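Regional Manufacturing Outlook, Autumn Session
Speaker notes, 18th November

Slide 1. Opening
Welcome the delegates on behalf of the Loditz Chamber of Industry. State that the session covers parts suppliers only; vehicle assembly was addressed in June.

Slide 2. Orders and output
Supplier orders fell for the second quarter in a row. Of the 102 firms that answered our survey, 40 reported shorter production runs than a year ago. Pause for the chart. Note that the survey does not cover firms with more than 500 employees.

Slide 3. Causes named by members
Late deliveries of electronic parts remain the most common complaint. Higher energy bills come next. Lowther reports that its stamping line stood idle for about 2 weeks while it waited for control units.

Slide 4. Exports
Export sales held up better than domestic sales. Planent has moved part of its output to customers abroad and expects to keep its present staff through the winter. Do not give a forecast for next year; refer questions to the written report.

Slide 5. Computer equipment
Demand for desktop hardware is treated separately in the report, in the chapter on electronics.

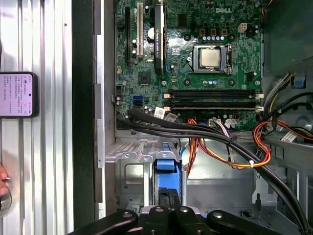
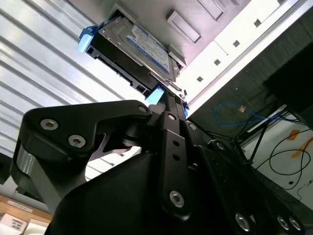 Slide 6. Requests to the ministry
Read the two requests in full: faster customs clearance for parts, and an extension of the short-time work program. Then open the floor to questions.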